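Ranon Live at Sondton — 3 LP box, first impressions

Ok so this landed in December and I've been meaning to write it up ever since. Typing fast before work. Sorry for the mess.

Quick background for anyone who only knows the radio song. Ranon are a four piece, loud, two guitars, and they were a much better live band than a studio band. Everybody who saw them says so. The studio records are thin. Drums like cardboard. So a proper live set is what people have been begging for, and Sonorer finally put one out. 3 records, heavy box, booklet, a poster I will never hang.

I saw them once, from way back by the bar, and couldn't hear right for two days. So yes, I'm biased.

The sound. Good. Really good on sides one and two. Bass is way up front, you can feel the pick hitting the strings. Reece Kershaw's voice is rough as anything by the third song and they left it alone, thank god. No fixing, no overdubs that I can hear. There's a bit where he misses the mic completely and you get half a line, and then the crowd sings the rest. Best thing on the whole set.

Side three is where it dips. Slow one, then another slow one, then the drum solo. I don't hate drum solos but this goes on for 8 minutes and on vinyl you can't just skip ahead without getting up. I got up.

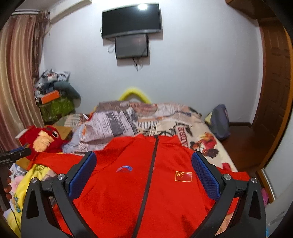 Red jacket, zipper down the front, flat on the end of the bed.

Sides four and five make up for it. "Tatlı" is on four, the long version with Dilek Demirtaş sitting in on second guitar, and she plays everybody off the stage. I'd only ever heard that on a tape somebody copied off somebody, all hiss. To hear it clean was kind of a shock. Her tone is dry, almost no reverb, and she stays behind the beat the whole way through while the rest of the band pushes. Played it four times in a row the first night. My neighbor knocked on the third.

Then the fast stuff. Five songs, barely a gap. The mix gets muddy here, cymbals smear into the guitars if you turn it up past a certain point — and you will turn it up. Headphones help. On my small speakers in the kitchen it was just noise, on the big ones it was fine. Your mileage etc.

Side six is encores plus some soundcheck stuff. The soundcheck is fun once. Guys arguing over a monitor. Somebody plays half a TV theme. I wont be going back to it.

Pressing quality: mixed. Record one, dead quiet. Record two has a click on side three that comes round for most of the first song, I cleaned it twice and it's still there. Record three slightly warped, plays ok. For 73 bucks I want three flat records, sorry. I wrote to Sonorer about the click and got a form reply, then a real one a week later offering to swap the disc. So points for that I guess. Haven't sent it back yet because I'd have to be without Tatlı for a while, wait no, that's the same record isn't it. Yeah. Sides three and four. Damn. 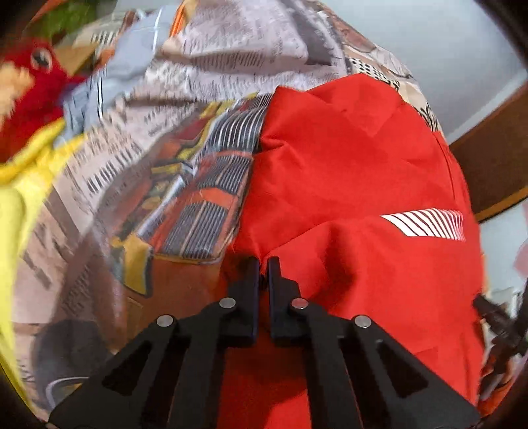

Red fabric next to the newspaper print.

The booklet. Nice paper, lots of ticket stubs and set lists, small type. Too small. The essay is decent, goes into how Sondton was nearly cancelled when the PA truck broke down and they ended up borrowing half a rig from the support band. Explains a lot about that bass sound. But no credits for who recorded what, and the set list printed in the back doesn't match the running order on the records. Two songs listed that aren't there at all. Were they cut? Never recorded? It dosen't say. Fans are going to fight over that one for years.

Box itself is sturdy but tight. Inner sleeves are plain paper and they scratch, swap them out day one.

There's a download code too, and the download has the sides running together so the crowd noise never drops out. Much better way to hear the second half. Drum solo is its own track. Bless whoever did that.

Should you buy it? If you have the bootlegs, yes, for side four alone. If you're new to the band, get the download by itself and see if it grabs you, you'll save a pile of money. If you like your live albums tidy, skip it.

4 out of 5. Would be higher with a flat third record and no click.

Gotta run. Will add a note if the replacement disc is any quieter.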